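The Bowl That Stays Out

A kitchen feature on stainless steel, marble counters and the things we reach for without thinking

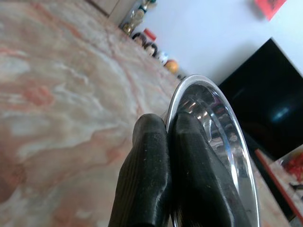 I have owned a great many bowls in my life, and I could tell you where most of them came from, but there is only one I would go back into the house for. It is plain stainless steel, wide enough for a double batch of biscuit dough and light enough to lift with one hand while the other hand is busy with the oven door. I bought it in a restaurant supply shop in Grullville the winter I moved into my first apartment with a proper kitchen, and I remember being a little embarrassed at the register, the way you are when you have spent an hour in a store full of wonderful equipment and come up to pay for a single bowl.

That was a long time ago, and the bowl has since been through bread, salads, potato peelings, a great deal of cookie dough, one emergency involving a leaking skylight, and every Thanksgiving stuffing I have ever made. It has no chips, as a bowl like that can't chip. It has one small dent near the bottom, which I can find with my thumb in the dark.

When I started asking friends and neighbors about the bowls they use most, I expected to hear about heirlooms. I thought there would be grandmothers' stoneware and big yellow mixing bowls with a stripe around the middle, and there was some of that (people love to bring those down from a high shelf and show you). But when I asked what they had used that same morning, the answer was nearly always steel. One woman laughed and pointed at her dish rack, where three of them were leaning against each other with the breakfast spoons.

Marble is where the trouble starts, or at least where the opinions do. I came late to marble. My own counters are butcher block, nicked and oiled and nicked again, and for years I thought of stone as something for people with pastry diplomas. Then I spent a month in a rented house in Tornano, up in the hills, where the kitchen had a long slab of it under the window, and I was converted by the second pie. Dough simply behaves better on it. The stone feels cool under your wrists even in warm weather, the butter holds together a little longer, and you find yourself rolling more slowly and enjoying it more.

Most people picture marble as white with gray veins, very proper, like a bank lobby. I have a soft spot for the pink kinds, the ones with cream and salmon running through each other like something stirred once and left alone. They are kinder to a kitchen, I think. A dusting of flour disappears into them, a bread crumb hardly shows, and steel looks lovely beside all that warm color. A gray stone makes a steel bowl look like part of a laboratory, while a pink one makes it look like somebody is about to bake.

You do have to be a bit careful with the two of them together. Steel won't shatter, so it's easy to get careless and let a bowl drop or slide, and a hard rim coming down on a polished surface can leave a mark you'll be looking at for years. The stonecutter at Amaral who trimmed my pastry slab told me that he sees far more damage from pots and bowls than from knives. His advice was to set a bowl down on its base, gently, and to put a folded dish towel under it whenever you mean to beat something hard. I took up the towel habit that very week and have never gone back. It keeps the bowl from skating around, and you can tip it toward you at an angle, which makes egg whites go much faster.

Lemon is the other enemy. So are vinegar, tomato and wine, and I'm sorry to say that I learned about all four in the space of one dinner party. Acid takes the shine off polished marble and leaves a dull little ghost of whatever shape was sitting there. Wipe it up right away and you may get off lightly. I now do all my dressings inside the bowl, every squeeze of citrus included, and the slab has been much happier.

As for the steel itself, it asks for very little. Warm water, dish soap and a soft sponge will do for nearly everything. If the inside has gone cloudy from hard water, a splash of white vinegar will bring it back (over the sink, please, well away from the stone), and then a rinse and a rub with a dry cloth. I'm fond of that last part. You go around and around with the towel and the rings of light come up one inside the other, and there you are in the middle of it, stretched out sideways with an enormous chin.

Price matters less than you would think. I have paid 30 dollars for a very handsome bowl with a rubber foot and a pouring lip, made by Mokisen, and I have paid 10 for one with no name on it at all, and I use the cheaper one more often. What I look for is a rim that is rolled or smoothly finished, so that it's comfortable to grip between thumb and fingers when the bowl is full. Pinch it in the store. Pick it up that way, by the edge, and see whether it bites. A thin sharp rim will annoy you every day of your life.

Then there is the question of what else gets to live on the counter. Decorators like it bare, and I do understand, I really do, but I have never cooked a good meal in a bare kitchen. I want a few small things along the back where they can catch the light and stay out of the way of my elbows. Pretty glass is ideal for this. A touch of gold or teal back there does more for a gray morning in January than a second cup of coffee, and it gives you something to look at while the onions take their time. Just keep the row tight to the far edge, so there's a clear stretch in front for the real work.

My own bowl spends its days out in the open now. I used to nest it away inside a cabinet every evening, under a colander and two lids, and every morning I had to dig it out again with a clatter that woke the dog. One Sunday I left it by the stove and simply never put it back. It holds lemons for most of the week, and on baking days the lemons move to a plate.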